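3. Supply and delay at the Kevach crossing

Earlier accounts of the campaign explain the failure to hold the Kevach crossing by the quality of the troops sent there. The garrison returns do not bear this out. On the morning the bridge was lost, the defending force stood at 700 men, most of whom had served together since the spring, and its officers had walked the ground more than once. What the force lacked was ammunition for its mortars. The depot at Dinu held enough, but the road between the two places was open only after dark, and the wagons sent in July carried fodder and flour before anything else.
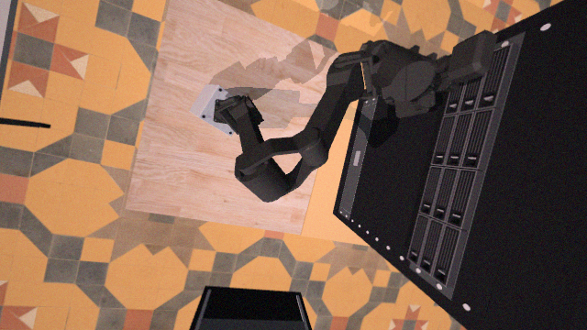 The main source for this section is the Dinu depot ledger, which gives 138 separate issues of stores in the weeks before the attack. Each entry names the receiving unit, the type of store and the hour of departure. The clerks worked from a fixed arrangement of shelves, and a store was entered by its shelf and not by its name, much as one might refer to a slot in the black cabinet in Figure 3, where a long framed panel of ribbed modules slants down the face. Once the shelf list is matched to the ledger, the mortar rounds can be followed from the depot to the river. Most of them went to Brultell, on the quiet part of the line.

The Brultell issues have usually been read as a mistake. We think they were deliberate. Two orders copied into the back of the ledger warn of an attack from the north, and both were written before the patrol reports from Kevach had reached headquarters. By the time the reports were read, the rounds had been unloaded and 40 of the draft horses were unfit for the return trip. The staff then chose to wait for fresh teams – a decision that cost the garrison two nights.
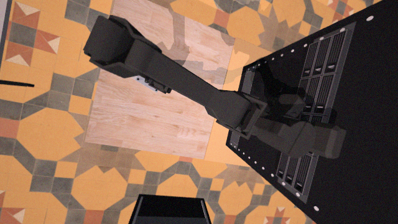
Figure 3. Robot arm and black equipment (computer rendering).

The war diary of the Cladine battalion supports this reading. It records requests for mortar rounds on both nights, each answered with a promise of wagons by 4 a.m. The wagons are not mentioned again. The diary was written up after the withdrawal, and its times should be treated with care, but the order of events agrees with the ledger at every point where the two can be compared.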